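Who Sorts the Fake Flowers?
A Stirkar Kids explainer for curious people aged 8 to 12

Fake flowers have one big advantage over real ones - they never die. They also never sort themselves, and that's where the jobs come in.

Clatberg is a company that packs artificial flowers for shops, hotels and dentists' waiting rooms. For years, people there stood at long tables picking stems out of heaps and laying them in trays. Then, in October, robot arms started learning to do it.

What does the robot do?

A robot arm has joints, a bit like your shoulder, elbow and wrist. At the end is a gripper, which is a hand with a very small number of fingers and no interest in holding yours. Its job sounds easy. Find a flower, pick it up, put it in the tray, do it again until lunch. (The robot doesn't get lunch.)

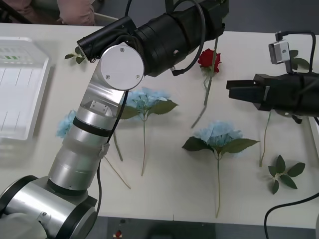
Two arms, one red rose and a lot of blue hydrangea.

You could probably do this job when you were five. For a robot it's a proper puzzle. A cardboard box has flat sides and keeps its shape. A flower flops. Its stem bends and its leaves get tangled with the leaves next door. Should the gripper grab the petals, which might squash, or the stem, which is about as thick as a noodle?
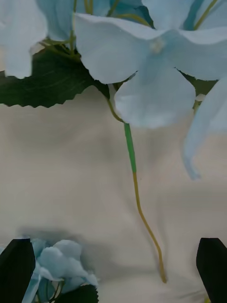
Wide open fingers and one thin, wandering stem.

Many robots use cameras to help them decide. A camera near the gripper gets a very close look at things, and close isn't always helpful. Try reading this page with your nose on it. You'll learn a lot about one letter and nothing about the sentence.
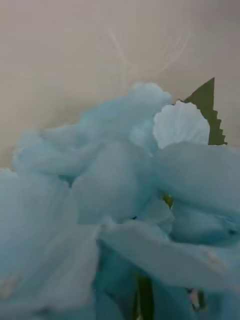

Pestolberg, who has packed flowers at the same tables, told us that the robot is welcome to the hydrangeas, because after 30 trays of them everything starts to look blue, including the sandwiches.

So what happens to the people?

It depends on what the boss decides, and grown-ups argue about this a good deal. At Clatberg, some packers now look after the robots. They set out the flowers, watch for mistakes and press stop when things go sideways. Others moved to making bouquets, where somebody has to have an opinion about colour.

Some parts are better. Wrists get less sore. Some parts are worse, too. Watching a machine can be dull, and a few people miss chatting across the table. Learning a new job also takes time, and it's fair to ask whether you'll be paid while you learn it.
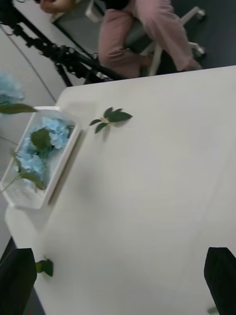

Try it at home

Put on a pair of oven mitts. Ask a grown-up for 12 fake flowers, or use pipe cleaners. Now move them one at a time into a baking tray, using only 2 fingers of each mitt. Swearing is not part of the activity.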